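Filed under: Guest Info / Before You Arrive

Questions people ask before staying at Lepik House

Renzo Pagano has run the house for long enough to have been asked everything at least twice. These are his answers, tidied up a little and with one remark about accordions removed. Last looked over 26 Jan 2019.

What time can I check in?

Any time after 3. If you arrive earlier, you can leave your bags in the hall and walk down to the harbor, where there is a bench and a view of other people's boats. Late arrivals are fine as long as you call ahead. "Late" means before midnight. After midnight it has another name.

Is there parking?

There is a field. In summer it is a very good field. From November until April, park along the top of the lane and walk down, unless you enjoy meeting the farmer and his tractor on terms that favor the farmer.

How warm are the rooms?

Warm enough by the standards of a stone house on a hill. The heating comes on in the morning and again in the evening, and the thick walls are supposed to hold it in between. They have been supposed to do this for almost 200 years. Every bed has a bedspread and there are more blankets in the chest on the landing. Take as many as you like and put them back folded, or at least put them back.

What should I pack?

One warm layer more than you think. Guests tend to bring three pairs of nice shoes and a thin sweater, and then ask whether the shop in Skadora sells coats. It sells bait, stamps and a surprising amount of mustard. A puffer jacket is ideal, as it folds up small and goes over anything, pajamas included. Shoes with some grip are a good idea too, for the path and for the bathroom floor in the Blue Room.
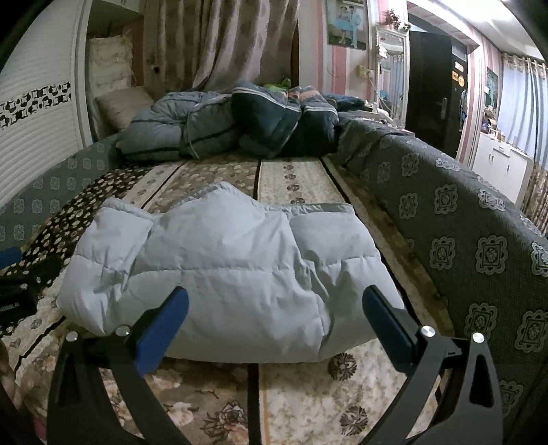
A puffer jacket, folded and ready on the bed.

Do you serve breakfast?

Yes, from 8 to 10 in the kitchen. Bread, eggs, cheese, jam, and coffee strong enough to have opinions. If you don't eat something, tell us the night before. If you find out at the table that you don't eat it, there is always more bread.

And dinner?

No. The tavern in Trukora does a fish stew that people drive a long way for, and a lasagna that they don't. It closes when the cook feels like it, so go early. We can lend you a flashlight for the walk back.

Is there Wi-Fi?

There is a router. It works well in the kitchen, fairly well on the stairs, and as a rumor in the bedrooms. Phone signal is better at the far end of the garden, next to the compost, and you will often find another guest there pretending to look at the view.

Can I bring my dog?

One dog per room, please, and call first so we can tell you who else is coming. The resident cat is called Ukusel and was here before any of us. Dogs have generally found it simpler to agree with her.

Are children welcome?

Very. We have a high chair, a travel crib and a box of board games with most of their pieces. The stairs are steep and there's no gate, so think hard about toddlers. Quiet hours start at 10 and apply to everyone, including the gentlemen who come for the sailing.

How far is it to the beach?

Two beaches, depending on your knees. The small one is at the bottom of the steps – 100 of them, and the same number coming back, though it never feels that way. The long one is on the Skadora side and you can drive to it. Neither has a café.

What is your cancellation policy?

Full refund up to 2 weeks ahead. After that we keep the first night and try to fill the rest, and if we do fill it you get the difference. Rain doesn't count as an emergency. If it did, we would have closed years ago.

Can I pay by card?

Yes, when the machine is in the mood. Bring some cash as a backup. The nearest ATM is in Trukora, on the wall beside the pharmacy, and it runs out on holiday weekends.

I left something behind. Do you have it?

Probably. Call and describe it. Small things we mail at cost, and bigger ones wait in the hall cupboard until you come back. Phone chargers go in the drawer with all the others, and you are welcome to come and try to recognize yours.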